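5th April

So the simulator is finally earning its keep! I've been wanting to write about this since February, when I had a half-working arm, a table that things fell straight through and no data at all. Now I have 1,785 recorded runs on the disk and a learning system (I call it Evo) that is hungry for more of them.

The way I gather them is very simple. I sit down with a mug of tea, steer the arm with a little hand controller, and move one of the shapes to wherever the instruction says. Every movement gets saved along with the picture at each step, and that's one example. Then everything is shuffled and off I go again. I do them in batches of 20 - any more and my thumbs get lazy, and you really can see it in the recordings.

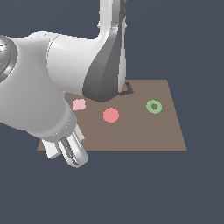 Picture: my own render, free to reuse with a link back

The set at the moment has a pink blob, a red disk and a green ring, all on a plain brown table. I love the ring! With the disk you have to get the fingers round the outside, but the ring has a hole, so there are two perfectly good ways to pick it up, and I've been making sure Evo gets plenty of both. The blob is a pain, mind you. It's lumpy, so the angle you come in at matters, and I threw away 39 runs where I'd nudged it along the table first and then pretended that was the plan.

Darius Pētersons, who has been doing this much longer than I have, told me to keep a few of the clumsy ones where I miss and then recover. I wasn't keen, but I tried it with 10 and the next round of training came out noticeably calmer near the shapes. So those are staying in (thank you, Darius!).

Next job is random colours for the table, and then a second camera view if my poor old computer can stand it. I've got another batch to do before supper.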